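November 2022, Thursday, dye shed

Right, indigo again. I know I swore off the big vat after the summer, but Geraghty have asked for another set of test skeins in the mid blue and I said yes before I'd looked at what state the vat was in (bad, is the answer, it smelt of drains and had gone a sort of flat navy all the way down, no green to be seen).

First job was warming it through. It had dropped well below where I like it and I lost most of the morning to that, with the old duvet wrapped round the tub and the heater on its lowest setting. Then 56 grams of fructose in warm water, stirred in slowly along the side, and a spoonful of lime, and lid back on. I left it alone for an hour and did the weighing out, which I'd been putting off all week.

Weighing out: 900 grams of the Wuvura wool, split into skeins, plus the odds and ends of cotton from the January batch that never got used. The Wuvura is lovely stuff but it's still got a lot of grease in it, whatever the label says. I scoured it twice. The second water was nearly as grubby as the first! If anyone else is using this yarn please scour it twice as well and don't go by the band, I did last time and got those pale patches near the ties that I spent ages blaming on the vat.

By dinner time the vat had a coppery skin on top and was going yellow-green underneath, so I was feeling much more cheerful. Tested with a strip of old pillowcase, one minute under, and it came up bright green and turned a decent blue in the air. Not as deep as I'd hoped from one dip but clean, no streaks.

Dipping notes, for whoever does the next lot:

Skeins went in wet and squeezed out, never dripping. I did three minutes under, then ten in the air, and five dips altogether for the mid blue. I tried longer dips on one skein (eight minutes, I got talking) and it made hardly any difference that I could see, so I'd sooner do more short ones. Ties need to be really slack. I tied figure-of-eights in scrap cotton and even then two of them left a faint mark, so slacker still next time.

The cotton took it faster than the wool, as usual, and I stopped at three dips or it would have gone past the colour card. Speaking of which, Geraghty's card is printed, and under the shed light it looks a good bit greyer than it does by the window. I matched by the window. I've written that on the tags so there's no argument later on.

The vat was tired after the fourth dip and I gave it another half hour with the lid on before the last one. I should have done that between the third and fourth as well. You can feel it going off, the skeins come out more blue than green and then they don't really change in the air. Write that on the wall, me.

Rinsing was cold water till it ran clear, then a splash of vinegar in the last bowl for the wool only. Still a bit of blue coming off on my hands when I hung them up, so I want to do a rub test once they're properly dry, with a damp white hanky, before anything gets wound or posted.

Things to buy: lime (nearly out), more fructose, gloves that go past the elbow. The Sternix ones split at the thumb again. The Flirex thermometer is reading high compared with the glass one, so use the glass one until I've checked them both in boiling water.

Running cost, before I forget: 1376 pence for indigo and fructose so far on this job, not counting the wool. I'd quoted a bit under that, so the next batch will have to go up slightly.

Vat is fed and lidded for the night. Tomorrow I'd like to try one skein with a weak weld bath over the top, just to see what green I get, as long as there's a spare after the tags are done. 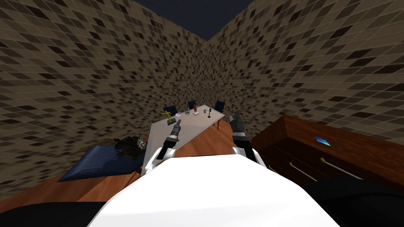 Roswitha Heitmann: I'd do the weld first and the indigo over it, personally. I've had much more even greens that way round, and you can stop dipping the moment you like the colour. Your wool would need a mordant before the weld whichever order you choose, so leave time for that. And yes to the slacker ties, I leave room for two fingers in mine and still get a mark now and then.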